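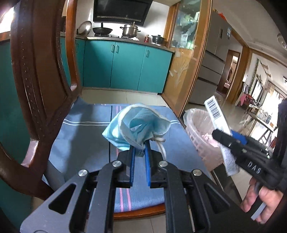
Small cloth bags in the kitchen and how I keep them fresh

When we moved to Losville I had one drawer full of plastic bags and another drawer full of lids without boxes. The plastic bags are gone now. I use cloth bags with a cord for onions, bread, dried beans, clothes pegs and many other things, and after some years I have learned a little about them.

Which cloth to take

Old bed sheets and pillowcases are the best. The cloth is already soft and will not shrink any more. Shirt cloth is also good, but cut away the part under the arms, it is weak there. For flour or ground spices choose a very close weave, otherwise you will find a fine dust on the shelf each morning.

Sewing the channel for the cord

Fold the top edge two times and press it with the iron before you sew. I make the fold 3 cm wide. A narrow channel looks nicer, but the cord gets stuck in it and the children pull until something breaks. Leave the opening at the side seam and sew a few extra stitches at both ends of it.

To pull the cord through, fix a safety pin to one end. If you have no pin, wrap the end tightly with tape and push it like a needle. Make a knot at the end before you let go — I have lost the cord inside many times.

Washing

Turn the bags inside out and shake them over the sink first. Dried beans and breadcrumbs are not good for the washing machine. I wash at 60 degrees with half the normal powder and no softener, which leaves a smell that bread takes very quickly. Tie the cord in a loose bow, or it will go round everything else in the drum.

Onion bags keep their smell also after washing. Soak them overnight in a bowl of cold water with two spoons of bicarbonate, then wash as usual. My neighbour Bukola Ugwu uses white vinegar for this and is satisfied with it. Please do not use both together, they only cancel each other.

Dry the bags fully before you put food inside. The hem is thick and stays damp longest, so touch it there and not in the middle.

What to keep in them

Bread stays good for two days in cotton, then it becomes hard. Garlic and onions like the cloth very much, potatoes too if the cupboard is dark. A bag for 600 g of beans should be 20 cm wide and 28 cm high, with the hem already counted.

I do not keep rice in cloth any more. We had moths one November, and I threw away everything from that shelf. Rice goes into glass now.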